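Nataša Živković
August 9, 2022

Summer project update, for the people who keep asking what my class does all day. We are teaching a machine to put fruit in a box. Tuition is due Friday.

The course is called Intro to Robot Manipulation and it runs out of the Vevdale extension program. On day one I pictured lasers. I got a hand-held gripper, a syllabus and a request to bring produce.

The way it works: you hold the gripper, you do the chore yourself, the camera on it records what you did, and later a model tries to copy you. So every bad habit I have is now going to be a robot's bad habit. I overreach. I hesitate. I go back for the one I dropped.

My partner is Uldis Eglītis, who has strong feelings about approach angle. He says I come at an orange "like it owes me money." He comes at an orange like he's defusing it. Our data is going to be very confused.

Our team name is Grurkix. It was supposed to be a placeholder. It is now on the sign-up sheet, the shared drive and a cake.

The assignment is 400 good recordings by the end of the month. We have over 7. The word doing the work there is "good," because the instructor throws out anything where you bump the box, squash the fruit or wave the gripper at the ceiling while you think.

Things I have learned about oranges: they roll. Things I have learned about mandarins: they also roll, but with more commitment. Cherry tomatoes I would like to discuss in private.

Uldis wanted a strict order, big ones first. I wanted to pick whatever was closest. We argued it through an entire lunch and then asked the instructor, who said to mix it up so the model doesn't learn a routine. So we both lost – very educational.

The work at hand:
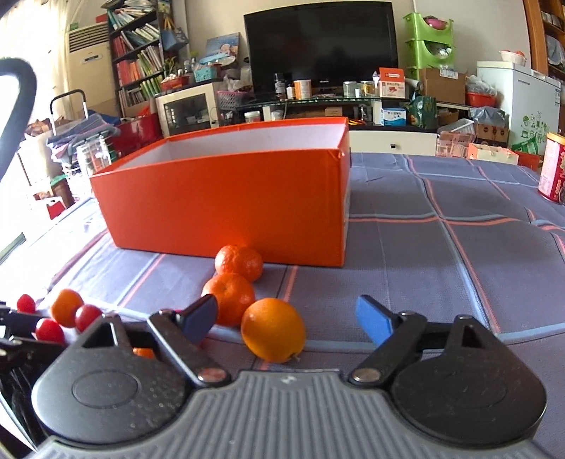
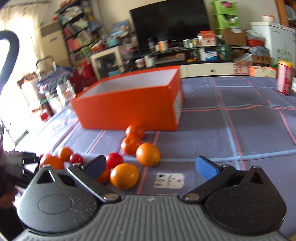
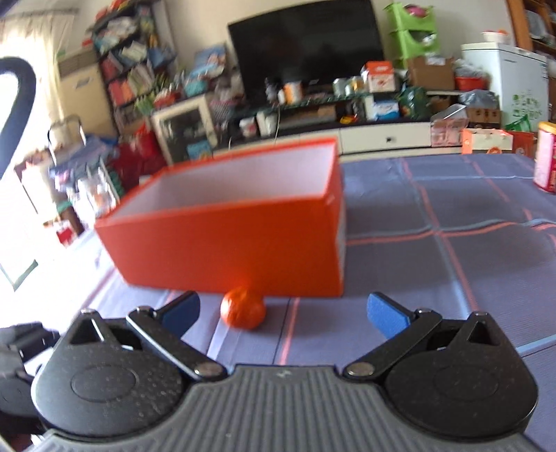 The other team, Sepp, is doing socks. I was jealous until I heard they have to do them in pairs. A sock doesn't roll, but it also doesn't have a middle, and apparently they spent all of June arguing about where you grab one.

Our textbook has a chapter on the history of all this, and the oldest paper it makes us read is from 1966. I read it on the bus. It was very confident. I wrote "same" in the margin and then, after our second session, crossed it out.

Someone asked if I could just buy a robot that does this. Sure. Someone also asked if I could just put the fruit in the box myself. I do! All afternoon! That's the homework!

Training run is next, on the class computer, which is named Clodell and takes 2 days to tell you that you labeled the files wrong. Ours are labeled right. Uldis checked. Then I checked Uldis, and we are not speaking until the next lab.

If the model works at all I'll post it. If it goes back for the one it dropped, it got that from me.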